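Workshop notebook, March 2018

Spent most of the day on the Purnholm listings, the empty village houses the municipality wants to sell off cheap. I had hoped to have the whole table cleaned up by lunch, which was a bit optimistic of me! The asking prices are fine (the lowest is 2000, in euros), but the repair deposits are all over the place. Some sheets give them per house, others per household, and one has it both ways, so I've marked those in yellow for whoever picks this up next.
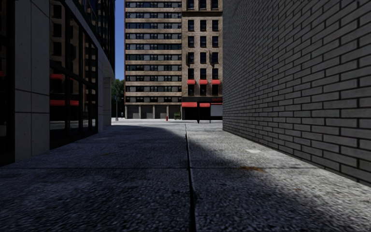 Source: Plornell project files

The good news is that Flukport finally sent the buyer rules, and they're clearer than I expected. A buyer has up to 60 months to finish the renovation, and the roof has to come first. I like that – a sound roof buys you time for everything else. What I still can't find is what happens to the deposit if somebody sells halfway through. I've written to ask and will put the answer on the next page when it comes. 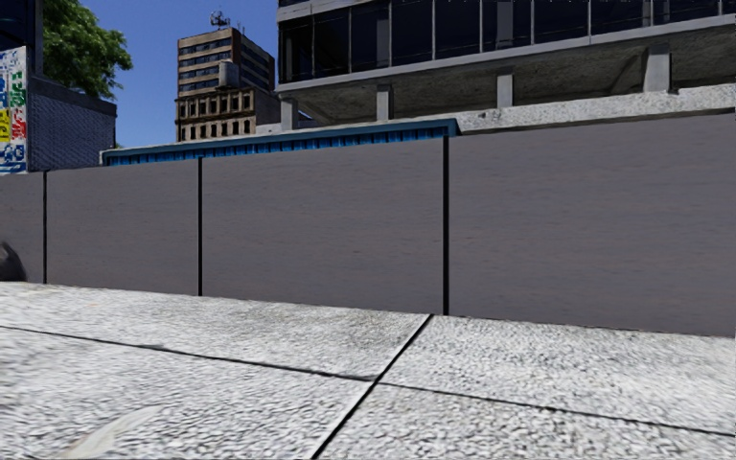 Ông thinks we should leave the deposits out of the first version altogether and print only the prices, with a note that terms are under review. I see the point, but I'd hate for a family to fall in love with a house and then get a surprise at the notary, so I'm keeping the column for now.

Still to do: match the 15 addresses with no parcel number, ask for the old water maps, and move the open viewing to May in the draft.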